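Home | Stories | Poems | Back Issues | Submit

This site uses cookies to remember your reading settings. OK | Manage

The Second Shift at Idwood

October 2023

Macario Carrillo had the panel open when the plant manager came down the aisle. He kept working. The arm over station 12 had stopped with a valve body in its grip, and the line behind it was filling up.

"How long?" said Cisneros.

"It's holding the part too hard. It won't let go until I bleed it."

"I asked how long."

"Twenty minutes if you go away."

Nicanor Cisneros did not go away. He stood with his hands in his jacket and watched the parts stack up on the belt. Villalobos wanted 500 valve bodies on a truck by morning, and the count on the board was short by 50.

The arm was older than the others. The company had bought it used in June, from a pump factory in Zindard that was closing, and it had come with a binder of handwritten notes. The notes were signed M. Bautista on every page. Macario had read them at lunch for two weeks. Most of them were about air pressure. One of them said: Slow her down after midnight, the compressor gets tired. He had thought that was a joke until he checked the gauge one night and saw the needle drop.

He opened the bleed valve. The air went out in a long hiss and the valve body fell onto the pad.

"Good," said Cisneros. "Run it."

"At what speed?"

"Full speed. Look at the board."

Macario looked at the board. Then he looked at the gauge.

"It'll stop again," he said.

"Then you'll start it again."

Wenceslao Tlapale was packing at the end of the line, and he had put down his tape gun to listen. He had worked under four managers and had an opinion on each of them. He picked the tape gun up again when Cisneros turned around.

Macario closed the panel. He set the speed to 80 percent, which was what the binder said, and wrote 100 on the log sheet. The arm swung over, picked, turned and placed. It did this without any trouble until the end of the shift.

At six the truck left full. Cisneros signed the log and said that was more like it.

Macario took the binder out to his car. There was a phone number inside the back cover, under the name Melquiades Bautista, and he had never called it. He sat with the door open and dialed. It rang for a while.

"I have your machine," he said, when a man answered.

"Which one?" the man said - and then, before Macario could tell him, "Is she cold at night, where you've got her?" 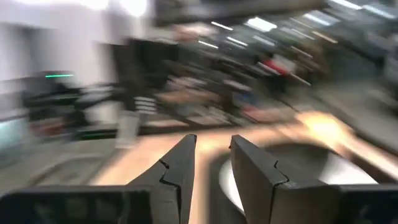
Photo: Crisóforo Rosales

Contact | © Rornotden Stories | Back to top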